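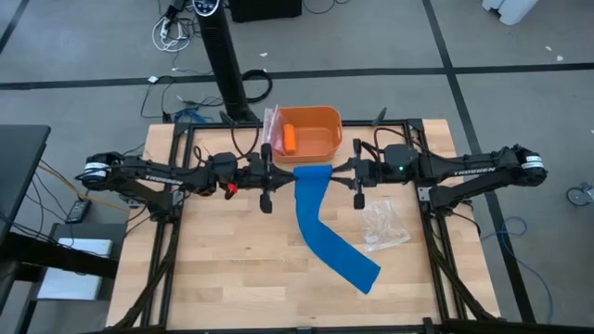
Page last changed: 14/04/2021

Bid went in last night. Not sleeping much, so a quick one before work while it's all still in my head.

For anyone new, I help run the after school music club in Rondusberg, the one in the old library annexe, and we've been living off jumble sales and a tin by the door. The tin is not doing well. So this spring I went for the Jenkins small grants round, which I'd looked at two years running and closed the tab both times.

First thing I did was the Amitz course. Online, two mornings. I nearly didn't bother, having sat through a few of these where someone reads you the slides and then there's a quiz. Glad I did though. The woman running it used to be the person reading the forms, and she had a stack of old ones with the names taken off and we marked them. Properly marked them, with the score sheet. I gave a really high mark to one that had been turned down flat. Lovely writing, all about the joy of singing, and I couldn't have told you afterwards what they wanted the money for or what day it was going to happen on.

That changed how I did ours more than anything in the handouts. Went home and read my draft from last year and it was the same thing. Paragraph after paragraph on why music matters. The people at a music fund presumably know.

So, notes. Mostly for me next time.

The summary box. I left it till last and it's the bit they read first, and I was tired by then and it shows. Next time write it, do the rest, go back and write it again from scratch. Don't tinker with the old one.

The budget. We asked for 618 and I can account for every pound of it. Strings, reeds, two half size cases, the hall for the summer term, a bit of travel for the cello tutor who comes on the bus. I'd rounded everything up to a nice even number in my first go and the Amitz woman said round numbers look like guesses. Mine were guesses. Spent an evening ringing round for real prices and the reeds had gone up by a shocking amount, so just as well. The cases were cheaper than I thought. Swings and roundabouts.

Match funding. Still hate this. We haven't got any money, that's why we're asking for money. But you can put down hours and the loan of the room if you value them sensibly, and I hadn't known that. There's a line in the guidance about it, page four, in a grey box I'd skipped over every time because grey boxes are usually about cookies.

Letters of support. Ask early. Ask for something specific. I asked the primary school for "a few words" and got a few words, very kind ones, which could have been about a swimming pool. Went back and said could you mention the children who've got no instrument at home and how they get on with the loan ones, and the second letter was miles better. Felt cheeky asking twice. They didn't mind.

Outcomes. You have to say what will be different at the end. I put that 25 children will have had a full term of lessons on an instrument they can take home. I had a much grander sentence about confidence and wellbeing and I cut it down to half a line, as I'd no idea how we'd show it. Might regret that. One of the others on the course said always put wellbeing in, they love wellbeing. Don't know.

Then Edia. If you've not met it, it's the website the form lives on, and it logs you out if you stop typing to think. No warning. I lost the whole of section three on the first evening, the bit about how we choose who gets the loan instruments, and sat in the kitchen saying words. So write it all somewhere else and paste it in. But also it counts characters differently from my computer – line breaks seem to count double or something – so leave yourself some slack. I had to take out the sentence about the piano in the end. Shame, I liked the piano.

Also it won't take a bank statement if there's a space in the file name. It just sits there going round. Found that out very close to the deadline. My tea went cold twice.

What I'd do diffrently: start in the winter. Have somebody outside the club read it, my sister did this one and she knows us too well, she kept filling in the gaps out of her own head and saying it was fine. And keep a folder going all year with prices and nice things parents say in the doorway, becuase they do say them and I never write them down.

We hear in May. If it's a yes the first order goes in the same day, strings before anything, there's a viola in the cupboard with three on it. If it's a no I'm going to ask for the score sheet. You're allowed to, and hardly any of us on the course ever had.

The club's back on after the break, usual time, bring your own music stand if you've got one as we're short again. And whoever has the blue tuner, please can we have it back.

Right, bus.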